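Flodetix Residence Services
Ticket status: Open – awaiting laundry room
Reported by: Eldana Gebreyes, Araya House, Unit 15
Assigned to: Berhanu Yimer
Category: Linen and garment care

Issue: Resident reports that cotton T-shirts returned from the Ralent dryer hold deep creases and do not lie flat for folding.

Wednesday, 3 p.m. Resident was advised to reduce the load and select the low-heat program. The creases remained.

Wednesday, 4 p.m. Resident was asked to spread each shirt on a flat surface, smooth the sleeves by hand and fold it without delay.

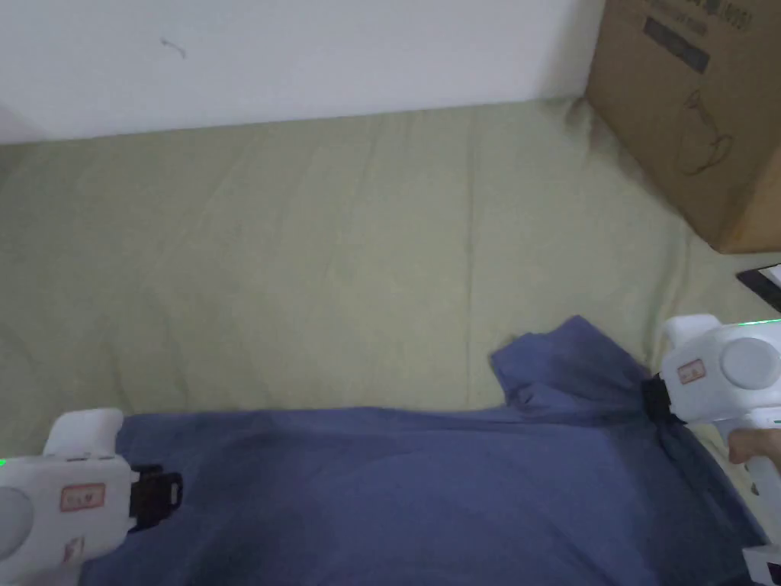 Blue fabric, with creases. 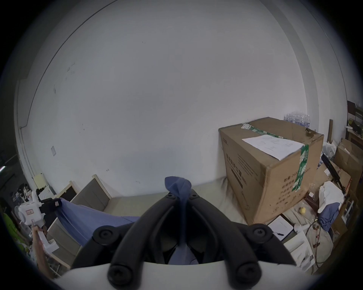 The spin speed on the shared washer is to be lowered to 600 for the next cycle – the present setting is suspected. Resident is asked not to use the Fedis steam press until the laundry room replies. This ticket remains open.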